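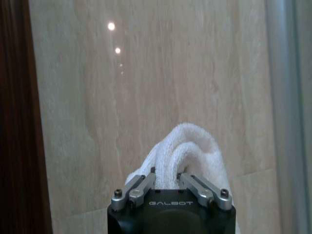 The bathrooms at the Akia guest house are small, and the woman who looks after them is very fond of them. She has been in charge of housekeeping there for years, she would sooner talk about towels than almost anything else, and after a Friday afternoon in her company I've refolded everything in my own airing cupboard.

She asked me not to print her name ("put the towels in instead"), so I'll do as I'm told.

We started with laundry. Akia gets through a lot of it, and the figure she gave me from the January sheets was 1,452 pieces, bath mats included. "People think that's the boring part," she said. "I love it! A good white towel coming off the shelf, all those little loops standing up - you want to put your face in it. I do put my face in it, if I'm honest with you. Then it goes back in the wash."

Everything is white terry. She tried a coffee-coloured set from Droromen one winter and found she couldn't judge them. "With white you know where you are. A mark is a mark. With the brown ones I was standing at the window turning them over and over like a woman buying cloth." The brown set now lives in the cleaning cupboard and gets used on floors.

How does she fold them? She laughed at this and made me have a go first. I did what my mother does, in half and in half again, and she shook it out straight away. She folds in thirds lengthways, so that the edges end up inside, and then over twice. She's just as particular about how they're picked up afterwards. "Don't grab it in the middle. You grab it in the middle and it's a cabbage. Put your hand flat underneath."

The bathroom we talked about most is one of the older ones, done in beige marble-patterned tile with dark reddish-brown woodwork round the door. She knows it isn't fashionable. A designer from Baudry came through once and wanted the whole lot out in favour of something grey, and she argued for the tiles with some heat. "They're warm! You come in at six in the morning, you're half asleep, you don't want to look at grey. And a polished tile tells you when it's clean. The light comes back at you."
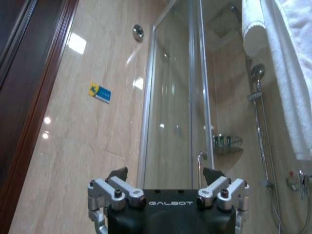 Not every guest agrees about the polish, and one wrote in the visitors' book that a shiny wall shows every splash and must be a misery to keep up. She read that out to me with great pleasure. Her answer is a rubber blade on a short handle, pulled from the top of the wall to the bottom before the water has a chance to dry, and then a dry cloth. It takes her two minutes. She doesn't care for sprays on the walls and uses a little washing-up liquid in warm water, rinsed off well.

The glass gets the same treatment. She does the inside of a shower first, then the outside, and always finishes with the metal strips and the handle. "Do the handle last. Everybody has touched it, including you."

Wood in a bathroom was something I wanted to ask her about, having ruined a door of my own. She says the trick is the bottom edge, where nobody's cloth ever goes. She wipes along the mouldings with a barely damp cloth, and once a season she gives the doors a thin coat of Skelto wax and leaves them open for the afternoon. "Thin! I've seen people put it on like butter."

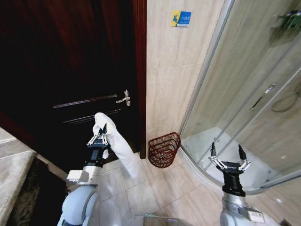 Somebody on the front desk, listening in by this point, wanted it known that the bin is the real test of a bathroom and that guests mention bins far more often than doors. She agreed at once, and we were off again.

She likes the red wire baskets, the ones with a flat back that go up against the wall. A round bin in a small room is always in the way of somebody's foot, she says, and a pedal bin clangs at night. The open weave takes more cleaning than a plain tub (an old toothbrush, warm soapy water, upside down on a towel to drain) and she thinks that's a fair price for a bit of colour down there among all that beige. "It cheers me up. You go in, there's your nice pale floor, and there's your red basket in the corner like a geranium."

Liners are a matter of opinion. She used to go without in the baskets, for looks, and came round to a thin white one tucked well down after a guest dropped a whole pot of face cream in there. "It went through every hole. Every one! I was out on the back step with that toothbrush till lunch."

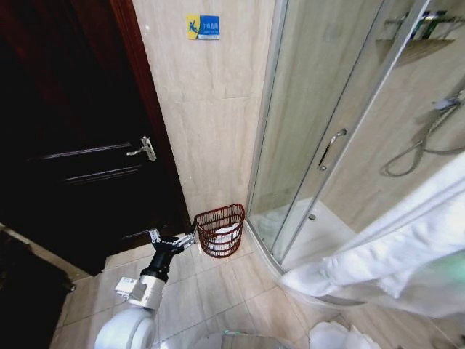
The red basket in its corner, under the slippery-floor sign.

The sign stays up too, whatever the man from Baudry thought of it. She dusts along the top of it when she does the walls, and she dries the floor tiles by hand, backing out towards the door on a folded towel. It's one of the Droromen browns, of course. "See? They were good for something," she said, and went to find me a cloth so I could do the last bit myself.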